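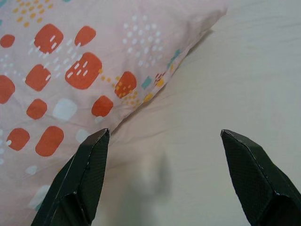 Unit 3: Making and Presenting the Bed

Module 403, Household and Accommodation Services
Asley College, Department of Hospitality and Domestic Studies

Purpose of this unit

This handout accompanies the practical session on bed making and should be read before attending. It sets out the standard taught in the department for a bed that stands against one or more walls, as is common in smaller guest rooms, student accommodation and private homes. Students who have completed the earlier unit on laundry will already be familiar with the sorting and folding of linen, and those topics are not repeated.

By the end of the unit, students should be able to strip and remake a bed in the correct order, fit a bottom sheet without loose fabric at the corners, dress and place a pillow, and inspect the finished work from the position in which a guest will first see it.

Terms used

Bottom sheet: the sheet lying directly over the mattress or its protector. It may be fitted, with elasticated corners, or flat, in which case the corners are folded by hand.

Headboard: the upright panel at the head of the bed. Upholstered headboards are covered in fabric over padding and may be buttoned. They require different care from painted or varnished ones.

Pillowcase: the outer cover of the pillow. A housewife case has an inner flap that holds the pillow in place; a bag case is open at one end.

Open end: the end of the pillowcase through which the pillow is inserted.

Preparation

Clean linen should be brought to the room folded and placed on a chair or trolley, never on the floor. Soiled linen is removed first and bagged before any clean item is unfolded. Windows may be opened during stripping, and the mattress should be left to air while other duties in the room are carried out.

Rings and bracelets which might catch on fabric should be taken off. Students with long hair are required to tie it back.

The mattress is inspected at this stage for stains, damage to the piping and signs of insects. Anything found is entered on the Bukex sheet kept in the linen room, with the room number and the time.

Fitting the bottom sheet

1. Identify the long and short sides of the sheet. On most fitted sheets the label is sewn at a bottom corner, although this varies between suppliers.

2. Begin with the corner furthest from you and hardest to reach. Where the bed stands in the corner of a room, this will be the one against both walls. Lift the corner of the mattress with one hand and draw the sheet under it with the other.

3. Fit the second corner at the head, then the two at the foot.

4. Smooth the surface with the flat of the hand, working from the centre outwards. Small folds may remain where the linen has been stored for a long period. Larger folds usually mean that one corner is not fully seated, and that corner should be refitted.

5. Tuck any remaining fabric well beneath the mattress on the open side.

A bed on castors may be drawn forward a short distance to give access to the wall side. A bed without castors should be moved by two persons. The student should bend at the knees and keep the back straight throughout; kneeling on the mattress in order to reach the far side is not permitted in assessed work.

Care of the headboard

An upholstered headboard should be brushed or vacuumed with a soft attachment before the clean sheet is fitted, so that dust does not fall on fresh linen. Work from the top edge downwards. Dust gathers around buttons and in the folds beside them, and a small dry brush is suitable for these places. Water and spray cleaners are not to be used unless the care label allows it.

The top edge deserves particular attention where it is padded and rounded. Hair oil and hand cream leave marks there which are difficult to see on dark fabric and which become plain in daylight.

Dressing and placing the pillow

Hold the pillow lengthwise and fold it lightly along its middle before inserting it into the case. Press the two far corners of the pillow into the corners of the case, release the fold and shake once. The pillow should not be held under the chin or in the teeth, a habit which many students bring from home and which will lose marks.
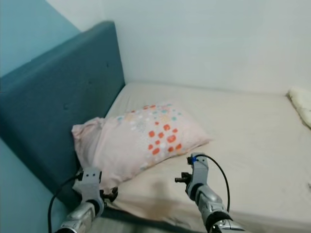 Once dressed, the pillow may be laid flat or set upright against the headboard. The department teaches both arrangements. In the flat arrangement the pillow lies square to the head of the bed, with the open end facing away from the door. In the upright arrangement it rests on its long edge and leans back at a slight angle, and its lower edge should sit firmly on the sheet so that it does not slide forward.

Patterned pillowcases call for a little more judgement. Where the print has a clear direction, it should read the right way up from the foot of the bed. A scattered print of spots or squares has no right way up, but its colours may gather more heavily on one part of the case, and the student should try the pillow both ways round before deciding. A patterned case is best set against a plain sheet. Creases across the face of the case should be smoothed by hand after the pillow is in position.

Colour in the room

The accommodation section of the Mthembu course reader deals with colour at length, and students should consult it from page 119. For present purposes it is enough to note that a headboard in a deeper shade of the wall colour gives a settled appearance, and that pale linen will then stand out clearly. A pillowcase in a warm colour, such as pink, provides contrast with blues and greens.

Inspection

The finished bed is inspected first from the doorway and then from the foot. The following points are checked:

Sheet smooth and evenly tensioned
All corners seated
No hair, lint or loose thread on any surface
Headboard free of dust, including around the buttons
Pillow fully inside its case, with the open end correctly placed
No linen trailing on the floor

Assessment

Each student makes one bed unaided, using linen from the Sastard store. The practical carries 27 marks. Written notes may be consulted beforehand but not during the task. Students who are unable to lift or bend should speak to the department office in advance, so that suitable arrangements can be made.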